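# Kimstead recording kit, after 547 takes

Bought with my own money, used nearly every evening, and I have opinions!

Quick background for anyone who's landed here from a search. I'm teaching an arm to do small household jobs by showing it, over and over, and letting a policy learn from the recordings. The Kimstead kit is the bit in the middle. You get the recording software, a wrist camera, a little foot pedal and a mount for a second camera that watches from across the room. You bring your own arm. Before this I was on the Dudano logger, which is free and fine until you want two cameras to agree about what time it is.

**Setting up.** Two evenings, one of them entirely my fault (I'd plugged the pedal into a hub it didn't like). The manual is short and decent, although the calibration page has its diagrams in the wrong order, so read it through first. After that it's pedal down to start, pedal down to stop, double tap to bin the take. I love the pedal. I can't tell you how much I love the pedal. With Dudano I was leaning over to a keyboard every time and half my clips ended with a nice long stretch of nothing.

**Labelling.** You type the instruction once and it sticks to every take until you change it. Great, except that it really does stick, and I recorded 241 episodes under a sentence with a typo in it. There is a bulk rename, hidden under Export for some reason. Found it in the end.

**Syncing.** Very good. I've scrubbed through loads of takes with both views side by side and I haven't caught one slipping yet. The old logger would drift on anything long, so this alone was worth the money for me.

**The wrist camera.** Wide enough to keep both fingers in view, which matters a lot when you're working with cups, as so much depends on where the fingers are against the rim. It does hate a bright window, mind you. I now half shut the blinds and leave the exposure locked.

**The reviewing screen.** My one proper moan. It only loads takes one by one, so weeding out the bad ones is slow, and there's no way to tag a take as "all right but scruffy". Keep or bin, that's your lot. I keep a separate spreadsheet, like an animal. Rovico's software does have tags, but it wanted a subscription and I'm allergic to those.

My current job is coloured cups, with a drawer left open beside them and soft things inside it. I move everything between takes, swap bits in and out and try not to be tidy about it. My first batch was far too neat, and the policy fell to pieces as soon as a cup was somewhere new.

Two room views and one from the wrist:
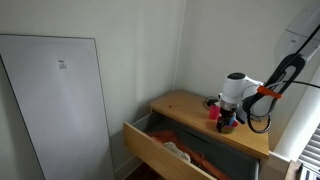
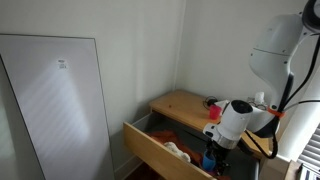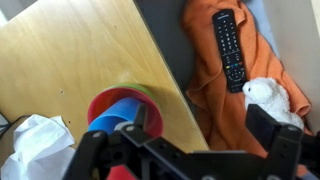 ## Would I buy it again?

Yes, and I'd get the spare pedal at the same time, as postage on its own is daft. If you're only after a few dozen clips to play with, stick with Dudano and save your cash. If you're heading for 1,000 like me, the time you get back is enormous.

Four stars. I'll put the fifth one back when they sort out that reviewing screen (the release notes say October, so fingers crossed).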